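20th May

Dye bath trials, Clirkinora cotton, second lot. Karim Mansour ran the first lot in March and his shade card is pinned over the sink. I'm working from his recipe with one change: salt goes in over two additions, the second after 20 minutes.

Weighed out 384 g of dry cloth. Scoured with soda ash, rinsed until the water ran clear. Bath brought up to 55 C and held. The Ornov thermometer and the one on the pot disagree by 2 degrees at this point. I went with the Ornov.

Swatch A came out even on both faces. Swatch B has a pale streak along the fold – I think it sat against the side of the pot and I didn't turn it enough. Will redo B with more water.

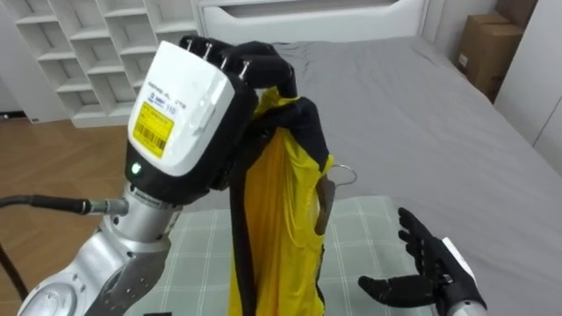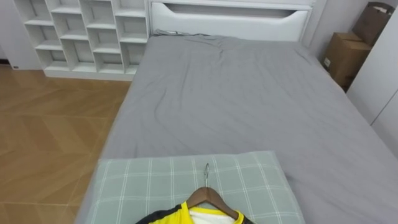

Rinse took longer than the notes from Yammine say it should. Their sheet gives four changes of cold water and I needed seven before it stopped bleeding. Could be our hard water. Karim had the same trouble in March and put in a soak overnight, so B gets that too when I repeat it.

Rub test, dry: no transfer on A, slight on B. Rub test, wet: both leave color on the white cloth, B worse. Not good enough for bedding or anything worn next to the skin. The Troltivetti fixer might help, but the bottle is nearly done and I'd like to see what a longer soak does first.

Light test started on the south window sill. Half of each swatch is covered with card, to come off after 300 hours. Please don't move them to water the plants.

To do:

- check both thermometers in boiling water
- order fixer
- redo B, turning every five minutes
- ask Karim if his weights were taken before or after scouring – the card doesn't say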